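Section 5. Setting Up the Hand-Held Gripper for Open Day Visitors

Use this section when the gripper will be shown to guests at the Gosbridge workshop. For the regular bench procedure, see Section 3.

Before the doors open

1. Sign the gripper out with Lucie Carrier and write the tool number, 2915, on the demo sheet.

2. Check that the screws in both finger pads are tight. Wipe the pads with a dry cloth.

3. Hold the gripper over the table with the jaws open and nothing between them. Both pad tips should sit at the same height.

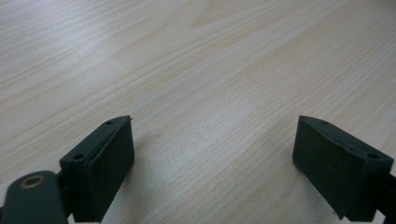

4. Squeeze the handle slowly until the pads meet, then let go. Do this five times. If one finger lags behind the other, stop and call Willy Mulder.

Note: Small scuffs along the pad rims do not affect the grip. Replace a pad only if its face is torn or it turns under the screws.

CAUTION: Keep fingers, sleeves and lanyards clear of the linkage on both sides. Visitors under 90 cm tall may watch but may not hold the tool.

During the demonstration

5. Stand on the window side of the table so that guests can see the jaws. Begin each turn with the jaws open.

6. Keep larger items toward the far side and leave the space under the fingers clear.
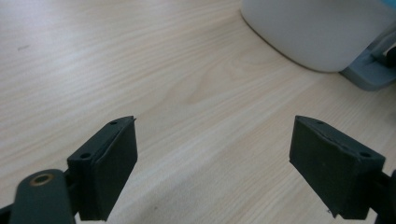

7. Hand the gripper over by the body, never by the fingers. Let the guest open and close it before trying to pick anything up.

8. Limit each turn to 3 minutes. Tyson Petrenko keeps the line and the sign-up list.

Note: Questions about buying a gripper go to the Condard desk by the entrance.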